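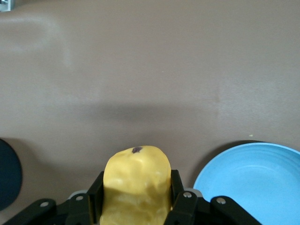 Quyên Quan wrote:

> The sign-up form lists the Saturday hike as 5 miles, but the
> schedule attached to the last message has it leaving at 10 and
> back for lunch at noon. With the climb to the overlook I don't
> think a mixed group can do that. Also, is the Morikawa cabin
> still the one with the ramp? My mother is coming this year and
> would need it.

The distance on the form is the full loop. The schedule was written for the short route, which turns back at the overlook. I should have changed one when I changed the other. Corrected version:

Full loop: leaves the dining hall at 8:30, back by 12:15. Elevation gain is around 600 feet, nearly all of it in the first half. Bring water and something to eat, as there is no tap after the trailhead.

Short route: leaves at 10, back by noon. Same trail as far as the overlook, then return the same way.

Both groups need a leader and someone to walk last. I have a leader for the loop. The other places are open, so reply to me off-list if you can take one.

On cabins: Morikawa has the ramp and the wider bathroom door. Plelus has one step at the entrance and no rail. I have put your mother down for a lower bunk in Morikawa, and you in the same cabin unless you say otherwise. Families with small children are in Bimell again, which is closest to the dining hall. The path between Bimell and the parking lot is gravel and is not lit, so please pack a flashlight.

Meals are unchanged. Each cabin takes one meal, cooking and cleanup both. Trades are fine if the two cabins agree and tell me before the food order goes in. Allergies go on the form, in the box marked "kitchen" – the general comments box does not get printed for the cooks.

Music on Saturday night is in the dining hall and has to stop at 10:30 under the camp rules. There is a piano, last tuned in March. Bring your own stands.

Check-in opens Friday at 5. If you expect to arrive after the gate closes at 9, send me your cell number and I will text you the gate code.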